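I've been going to the pictures at the Gramska since it had one screen and a carpet you could lose a shoe in, and I want to say a word in favour of the interval. I mean a proper one, fifteen minutes with the house lights up, dropped into the middle of any film that runs past two and a half hours (and don't they all, these days?).

What set me off was a December matinee of *Mollmont*, the big three-hour family saga with the vineyard and the flood. I liked it very much! The first half is as patient and generous as anything I've seen in years. But somewhere after the flood I noticed the row in front getting up in ones and twos, bent over like commandos, and I missed the whole business with the letter because I was drawing my knees in. I had to ask about it in the car park. 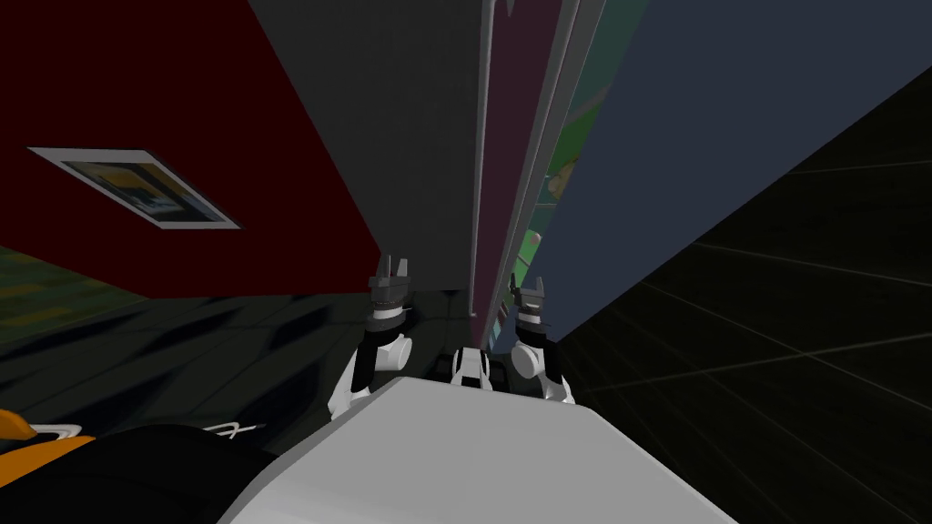

My parents' generation took the break for granted. You had your ice cream, you argued over whether the brother was going to turn out rotten, and you went back in with a theory. That arguing was part of the evening, and I think the directors knew it. They built up to the interval the way a playwright builds up to a curtain, and you can still feel the hinge in those old epics when you watch them at home, a great swell of music and then a door closing.

The usual objection is that a stop breaks the spell. Well, perhaps it does for some. I'd only say that a full bladder breaks it too, and so does the glow of a phone as somebody checks how long is left. The Pons, up the coast, seats 742 and put intervals into its long films all last winter. I went to 4 of them, and I don't remember a single person creeping out in the dark.
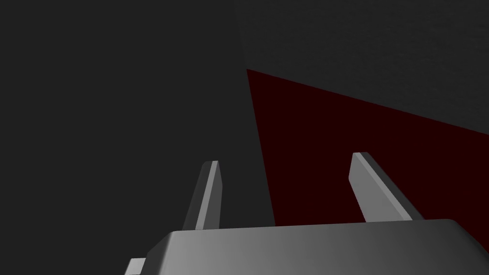 A reader named Idus wrote to me after I grumbled about all this last month, and put the other side rather well: a film cut for one sitting has no natural place to stop, and a projectionist picking a spot at the 106-minute mark is rewriting somebody else's work. I've turned that over a good deal since. It's a fair point, and I'd hate to see *Mollmont* chopped in the middle of the dinner scene just so the candy bar could do a bit of trade.

So let the filmmakers choose. If you're going to ask us for three hours, mark the place where you'd like us to breathe, and the cinemas can honour it or leave it alone as they please. I'll be the one in the foyer with a choc-top, telling anyone who'll listen that the brother did it.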